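I finally tackled the odds and ends this week, and I'm so pleased with myself! Everything without a home goes in the big metal bin now - cups, cloths, the yellow tape-measure-looking thing I've bought 2 times over. Best colour in the house, that yellow.

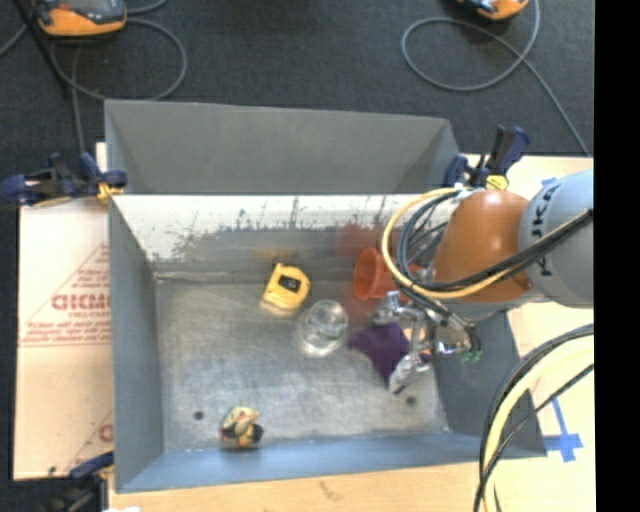 My one rule is that the bin gets emptied before November, when the cousins arrive and every cup we own gets used (Kwaku Aryee, bring your own!). Next up is the shed.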